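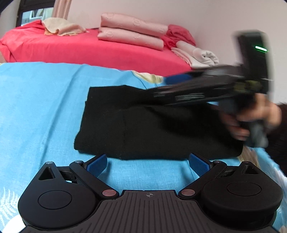

Home Explore Notifications Search posts Log in

Tala Sleiman
I am learning to bake bread with my grandmother's starter, four months now. I will write here what I learned, maybe it helps somebody. 1/6

The flour matters more than I expected. The cheap one from the shop in Rastotthorpe makes a flat loaf. With the stronger flour the dough holds its shape. 2/6

I let the dough rest 12 hours in the fridge. The flavour is more sour, and my neighbour Georges Tannous asks for a second slice — he never did this before. 3/6

If your kitchen is cold, put the bowl in the oven with only the light on. Please do not forget it is there. I did, in May. 4/6

My grandmother does not weigh anything. I weighed her handful of salt and wrote it down, she was a little offended. 5/6

Next I want to try rye. If you have a favourite recipe, please send it. 6/6

Comments

Maya Mahasneh: Which rye do you plan, light or dark?

Elias Nimri: I rest mine 24 hours, try it once.

Tala Sleiman: Dark, I think. And thank you Elias, I will try.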